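Filed under: Checklists / Manipulation / Pre-Run
14 shares | 4 comments

Pre-run software check, bowl-and-oven cell, Visbridge bench

1. Planner build matches the one on the run sheet. PASS. The Rulell release notes promise "smoother transfers" again. I'd like to see a plot.

2. Collision model includes the oven, handle and knobs included. PASS WITH COMMENT. The oven is one plain box in the planner. The handle sticks out of it and the model doesn't know. Grasped items get carried right past that side. 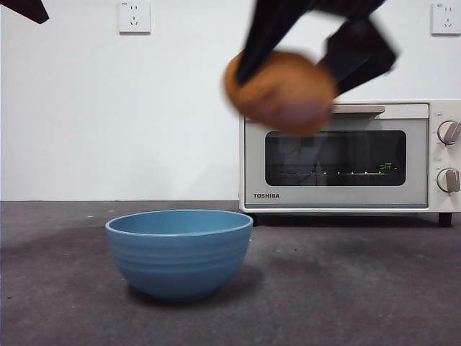
3. Held object attached to the planning model after grasp. FAIL. The planner still thinks the fingers are empty until the next perception update, up to 200 ms later. I was told this is fine at low speed – nobody could tell me what speed counts as low.

4. Object pose confidence logged for every pick. PASS. Logged, yes. Whether the Skastberg score means anything is another matter. It was high on 121 picks in the replay set, including the ones it got wrong.

5. Wrist camera exposure locked. FAIL. Set to auto in the config, locked in the manual. Pick one.

6. Wrist frames rejected when the arm is moving too fast. NOT VERIFIED. The filter exists and has a unit test. The test uses sharp frames only, so I don't count it. 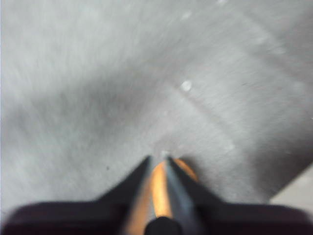
Item 6: wrist view with motion blur, fingertips nearly together over gray fabric.

7. Table height re-fitted after any change to the cloth. FAIL. Last fit predates the current config. Nyberg default used instead.

8. Stop command tested from the planner and from the driver. PASS, both.

Result: hold. Items 3, 5 and 7 to be fixed, item 6 retested with blurred input. Recheck Thursday.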